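Food & Making | Features | Long Reads

The Second Life of the Fruit Tray

I grew up in a house where cardboard was never thrown out until it had been used for at least one other thing, so maybe I was always going to fall for Pistberg. It's a small river town with one long main street, two bakeries, a bridge that rattles when the bus goes over it, and a board mill that you can smell before you see it. The smell is lovely, by the way! Warm and a little sweet, like oatmeal left on the stove. I spent four days there in January, in rain that never let up, and came home with a suitcase full of flattened trays and a head full of facts about glue.

The mill makes trays for fruit. That's most of what it does and most of what it has ever done. Peaches, plums, persimmons, figs packed in twos and threes: if it bruises easily and has to ride in a truck, there's a good chance that somebody along the way will want it in a shallow cardboard tray with folded corners. The trays leave Pistberg flat, in tied bundles, and get popped into shape at the packing shed.

I'd never thought about how much is going on in one of these things. Pull a corner apart (slowly, it's worth it) and you find a wavy layer trapped between two smooth ones. Those waves are the flutes, and the direction they run matters enormously. Run them up and down in the walls and the tray can carry a tall stack on its shoulders. Turn them sideways and the same piece of board sags like an old couch. On my first morning I was handed two little squares, one cut each way, and invited to squash them between my palms. One folded at once. The other I had to stand up to crush, and even then it fought back.

The glue is starch, mostly from corn, cooked up on site and kept warm in tanks. Too thin and the layers peel. Too thick and the board comes out with ridges you can feel with a thumb, known in the mill as washboard. The people on the line check for it by touch as the sheets come past, and they're fast. I tried it and couldn't feel a thing until the sheet was long gone.

Order 3284 was running while I was there, a plum tray for the Loureiro orchards, and I got very attached to it. Loureiro is a family fruit business a long day's drive south, and it has been buying from the mill for decades. Its tray is a bit lower than most and has a notch in each short side so that the trays lock when they're stacked. It's a good notch. It also turned out to be a nightmare to cut cleanly, and the current version took a whole winter of trials, with sample after sample mailed down and mailed back with pencil marks on it. The mill has kept them all in a cupboard under the stairs.

What I really came for, though, is what happens afterward. Fruit trays have a working life of a few weeks. Then they turn up behind grocery stores and under market stalls, still perfectly sound, and a certain kind of person (me, my mother, possibly you) can't walk past them.

In Getthorpe, half an hour down the valley, this has grown into something close to a local sport. The Saturday market puts its used trays out by the side gate at closing time and anyone can help themselves. By spring every other windowsill in town has one on it, full of seedlings in yogurt cups. I saw trays used as desk drawers, as shoe racks, as a bed for a very old cat. One house had a whole spice collection in a tray with the walls cut down at the front so the labels showed. The hardware store sells its loose hinges out of them. The library keeps returned books in them, and they're just the right width for two rows of paperbacks.

Gardeners have the strongest opinions. Most of them line the bottom with newspaper and water from above with a light hand, and they get a full season out of a tray that way. A few swear by brushing the inside with melted candle wax first. I've tried that at home and it does help, although my kitchen smelled like a birthday party for days. When a tray finally goes soft, it gets torn up and dug into the compost or laid flat under the raspberries to keep the weeds down. The worms love it. Pull off any tape and shiny labels before you do this, or you'll be picking them out of the soil for years.

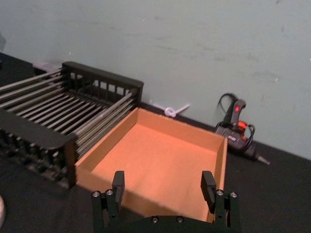
An open cardboard tray on a black tabletop.

Then there's Zaltari, the tray workshop in Getthorpe's old bus garage, where I spent my happiest afternoon of the trip. The idea is simple. You bring a tray, you pay for a cup of tea, and you get a bench, a steel ruler, a bone folder and a blade. The shelf of patterns is the best part! There are drawer dividers, a letter rack, a marble run, and a folding chess set whose pieces are all made out of one corner flap. Pattern 1436 is a desk organizer with a sloping front, and I decided that it would be my masterpiece.

It took me two tries. The first time I cut along my score lines, a classic beginner's mistake, and ended up with a pile of neat rectangles. The trick with a fold is to press a groove into the board with the bone folder, firmly, using the ruler as a guide, and then bend away from the groove so the outer layer doesn't split. Keep your blade for the lines you truly want gone. A fresh blade is a joy and a dull one will tear the flutes and leave you with a furry edge. For joining, tabs and slots beat glue almost every time, and you can take the thing apart again when you change your mind.

The organizer now sits next to my keyboard. It leans a little to the left. It holds pens, a stapler, the good scissors and a roll of stamps, and I'm prouder of it than of several pieces of furniture I paid real money for.

I've made three more things out of trays since then: a bird feeder that lasted until the first proper rain, a stand for recipe cards, and a box for my winter hats. The flat bundle from Pistberg is nearly used up. I've started hanging around the back of my own grocery store on Thursday evenings when the fruit delivery gets unpacked, and the produce clerk now sets the deep ones aside for me.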